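第四章 家里的东西放哪儿：收纳与动线

本章要点
动线、取用频率、就近原则
抽屉和柜子的区别
分层、分格，什么时候不该分
小户型的几个老问题

先说一件事。收纳课上学生交来的平面图，十张有八张画满柜子。柜子多，东西照样乱。为什么？位置不对。人站在哪里、手往哪里伸，图上没有。这一章就从手开始讲。

4.1 动线先于家具

早上七点，一个人从起床到出门，走哪几步。床、卫生间、衣柜、镜子、门口。画下来，连成线。线打结的地方，就是东西最容易堆的地方。餐桌一角、玄关地上、沙发扶手，都是。

Ivana Retamal 在 Gasdale 做旧公寓改造时，要求学员先画线再量尺寸，顺序不许反。她的说法很直接：先量尺寸的人，最后总会去买一个刚好塞得进去的柜子，然后不知道装什么。

画线的办法：
平日一张，周末一张，分开画。
每停一次，打一个点，点旁边写手里拿什么。
折返用红笔。红线多，说明东西放错了地方。
两个人同住，两种颜色，看哪里撞。

不用画得好看。能看懂就行。课后练习一会用到，别扔。

4.2 取用频率

每天用的，放在腰到眼睛之间。每周用的，往上或往下一层。一年用一两次的，放最高处或者床底。说起来谁都懂，做起来总是反的：过节的大汤锅占着最顺手的柜子，天天用的小锅压在下面，搬一次骂一次。

案例：Estow 小区一套39平方米的住宅，住户 Damián Lagos 把全部物品登记了一遍，厨房加卧室一共161件。其中每天碰的只有28件，却散在四个房间的不同柜子里。调整时没有添家具，只做了交换，把这28件挪到动线上，其余的往外退。前后用了大约4个小时。

注意这里的“件”是按一次拿取算的，一副筷子算一件，一盒棉签也算一件。统计口径不统一，数字就没法比，这一点初学者常常忽略。

4.3 抽屉

抽屉的好处是从上往下看，一眼到底。柜子是从前往后看，后排永远看不见。所以小东西进抽屉，大东西进柜子，这条基本不会错。

深度要配合物品高度。浅抽屉放单层，东西不叠。抽屉太深又不分格，小瓶小罐就会倒，会滚，一拉一关全换了位子。补救的办法是加隔盒，隔盒高度比抽屉浅一点，方便伸手。

梳妆台是最典型的例子。台面小，东西碎，形状又都不一样。中间那个抽屉正对着人，最顺手，往往也最先满。整理时把它整个拉开，站着从上面看，不要坐着从缝里掏。先全看见，再决定留什么。
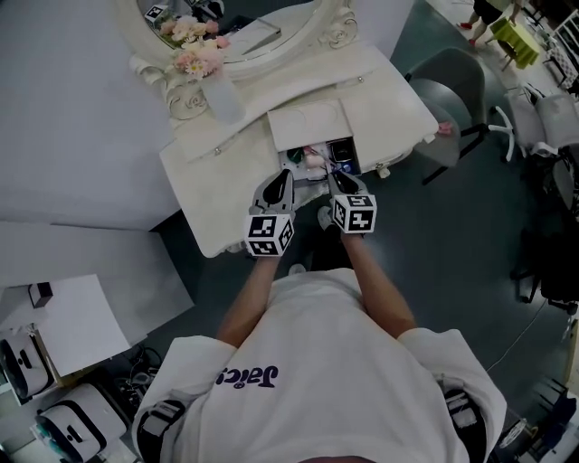 4.4 分格与不分格

分格不是越细越好。格子太小，换一个牌子的面霜就放不下，整套作废。刚开始只分三类：每天用、偶尔用、备用。备用的不要留在这个抽屉，拿到别处去。过两个星期再看哪一类在往外溢，溢的那类再细分。

Lautaro Gallardo 提出过一个“空一格”的做法，任何抽屉都留一格什么也不放，给临时的东西落脚。学生普遍觉的浪费，住过一阵子以后大多又改回来，留着。

不适合分格的情况：
长短差别太大的工具。
孩子自己要用的抽屉，越简单约好。
软的东西，围巾、袜子，卷起来立着放就够了。

练习
一、画出自己家平日早晨的动线，标出所有折返点。
二、选一个抽屉，全部倒出，按每天用、偶尔用、备用分三堆，记下各堆件数。
三、对照4.2节的案例，说明Damián Lagos为什么不需要添置家具。

下一节讲柜门开启方向，请带卷尺。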